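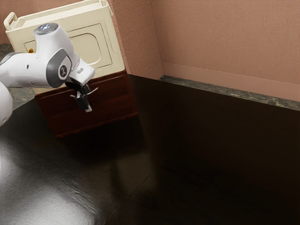

仿真侧视:夹爪朝下,悬在木柜前面;微波炉在柜顶,黑台面反光很重。

五月,上午九点四十

接着昨天没弄完的。昨天走之前把 Liledeck 场景包换成了新的那版材质,想着就是换个贴图嘛,跑一晚上回来看数就行。结果早上一看日志,感知节点一晚上喊了一堆 low confidence,规划那边倒是很淡定,该规划规划,该超时超时。一共 219 个回合,我先不看成功率了,看了也白看,先把为什么搞清楚。

先记一下现在的配置,免得我下周自己都忘了:
仿真器 Brereo,渲染走光追那条路,没开降噪
规划器 Kullham,碰撞余量沿用老参数
控制用 Krasniqi 那套阻抗接口,刚度没动过
感知还是两路,外面一个固定相机,腕上一个

第一个嫌疑当然是台面。新材质的黑台面太亮了!高光糊成一大片,柜子和机械臂的倒影也在里面,软软的竖条。我们的深度是拿渲染的双目算的(不是直接读仿真器的真值深度,这是当初特意定的,为了跟真机一致),所以一碰到这种镜面就开始胡说:倒影被当成了台面下面的东西,点云往下长出来一截"地下柜子"。我在可视化里转了一圈,还挺壮观的,柜子下面倒挂着另一个柜子,哈哈。

Kullham 对地下那坨点其实不在乎,因为台面本身是一块硬编码的碰撞平面,下面有什么它都不管。麻烦出在平面拟合。我们每个回合开头会重新拟合一次台面高度,点云里混进了倒影,拟合出来的平面就歪了,柜子那一侧偏低。偏低的后果是规划器觉得下面还有空间,肘部姿态选得很放飞,然后阻抗控制器那边一贴近就开始顶。这条链子我前后捋了两遍,应该没错,但还差一个实验来坐实:把平面高度锁死成真值,其它全不动,再跑同样的种子。已经挂上了,在队列里。

十一点多

锁平面的那组回来了一部分。肘部乱飞的情况没再出现,至少目前出来的这些里没有。所以平面拟合确实是一个问题。但是 low confidence 还在喊!喊得跟早上差不多勤快。也就是说感知置信度低是另外一回事,跟台面关系不大,我早上把两件事混成一件了。

去翻腕部相机的录像。把置信度低于阈值的帧全捞出来,2,343 帧,写了个小脚本按离目标的距离分桶。一分就很明显了:远的时候没事,全挤在最近的那个桶里。也就是说手越靠近柜体,把手检测越不行。以前的旧材质没有这个现象(旧材质的木头基本就是一块纯棕色,现在想想也太好认了)。

跟 Elfriede Sauerland 在走廊里聊了几句,她第一反应是曝光,说近处一大块深色木头加一条金属反光,自动曝光肯定在来回跳。我说仿真里没开自动曝光啊。她说那你确定吗。我说确定。回来一查,Brereo 升级之后默认打开了……好吧。午饭我请。

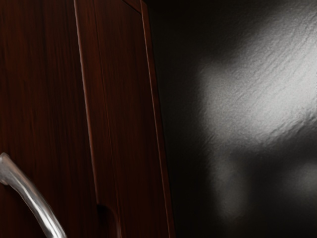
把自动曝光关掉、曝光值固定成旧版的那个数,又跑了一小批。置信度曲线平了不少,不再一帧高一帧低地抖,可是近距离那一段整体还是低。所以曝光解释了抖动,没解释低。继续往下挖。

近处的问题我现在是这么想的:检测网络是在完整把手上训的,两个端点都得在视野里它才有底气。手靠近以后,把手只剩一截弧在画面角上,另一头早出去了,网络就开始犹豫,有时候干脆去抓门板上别的直线,比如门芯板和边框之间那条缝。缝又细又长还带一点点反光,你要是一个没见过世面的网络,你也会觉得它像个把手的边。有几帧它给出来的朝向正好跟着那条缝走,斜着的,我对着看了半天。

还有背景。柜边往外就是那种粗糙的灰面,打上光以后一大块发白,特征点提得飞起,全是没用的。跟踪器拿这些点去估相机运动本来无所谓,静态场景嘛,但它按点数加权,灰面上的点把木头上的点压得死死的,木纹那点微弱的竖纹根本轮不到说话。结果就是位姿沿着柜门平面滑,滑得很慢,单看一帧看不出来,累积下来就偏了。

能做的几件事,先写下来再挑:

一、进到近距离以后不要再每帧重新检测了,冻结最后一次高置信度的把手位姿,用机械臂自己的运动学往前推。仿真里运动学是准的,真机上标定误差另算。这个最省事,今天就能做。

二、跟踪器的权重按区域归一化,别让一块亮墙说了算。改动不大,但是那段代码是我去年写的,我现在看着都有点怕。

三、给检测网络补近距离的残缺把手数据。这是正路,就是要渲染、要标、要重训,这周肯定搞不完。

先做一。切换的距离阈值我不想拍脑袋,所以从上面那批帧里看置信度开始往下掉的位置,再往外退一点点。另外加了一个滞回,不然手在阈值附近晃一下它就在"检测"和"冻结"之间反复横跳,上一版的状态机就是这么死的,我可记得清清楚楚。

下午四点二十

冻结逻辑写完了,状态机多了 2 个状态,图画在白板右下角,谁都别擦!!

第一版有个很蠢的 bug:冻结的是相机坐标系下的位姿,忘了先转到基座系。于是手一动,把手也跟着手一起动,机械臂追着一个永远在前面同样距离的把手,一路往柜子上顶,直到阻抗那边触发限力停下来。Krasniqi 的限力保护倒是顺便测了一遍,停得很干脆。修掉,一行代码。

修完跑了 14 个回合,都是手工挑的种子,专门挑昨晚近距离抖得最凶的那些。末段轨迹看着顺多了,接近柜体的时候没有那种一抽一抽的小修正。种子是挑过的,所以这不能当成功率讲,谁拿去写进周报我跟谁急。完整的那组今晚跑,配置文件放在老地方,分支名里带 freeze。

几个零碎:

Kullham 的碰撞余量我怀疑对柜顶那台微波炉太保守了,手腕从它前面过的时候老绕一大圈。微波炉的碰撞体现在是一个大包围盒,顶上那个弯弯的环也包进去了,盒子凭空高了一截。换成凸分解应该能好,先记着,不在这次改动里做。

Brereo 升级说明得完整读一遍,谁知道还改了什么默认值。我读前半,后半想赖给 Elfriede(她还不知道)。

台面平面:锁真值只是为了做实验,不能合进主干。打算换成拟合的时候加一个下界,低于先验高度的点直接扔掉,倒影都在台面以下,正好一刀切。反光条件下左下那片高光里深度会不会直接空掉,还没看,明天先查这个,把那一块的有效点比例画出来。

晚上的任务已经提交,磁盘清过了,录像只存腕部那一路。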